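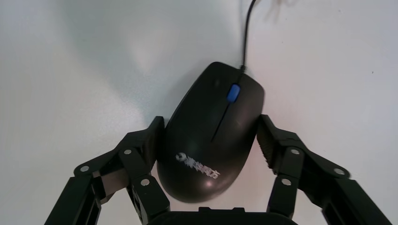
Our pick-and-place cell at Seren lost its grip force on 3/8/23, right in the middle of a long run, and I've been picking at the why of it ever since! The job was desk stuff, one item at a time, onto a white table and off again. We'd got through 809 picks with barely a hiccup (I was getting smug, I admit it) when things started slipping out on the lift. The mouse with the blue scroll wheel was the worst of the lot, with those smooth curved sides for the pads to squeeze and a cable coming off the front that can snag on anything.

So what went wrong? The controller, a Kustine, had a limit set for motor temperature, and once it tripped, it cut the current to the fingers without telling the arm. No alarm, no stop, nothing on the screen. The arm just carried on lifting with a weak grip, and we had 2 drops before I hit the button. One landed close to my foot, and I was leaning in much nearer than I should have been.

We now stop every 200 picks and check the squeeze by hand, and the temperature trip halts the whole arm, which I wish we'd wired up from day one. It adds about five minutes a run. I still don't know why the motor got that warm in the first place – my money's on the Salminen supply, but the spare hasn't come yet, so the long runs are off until it does.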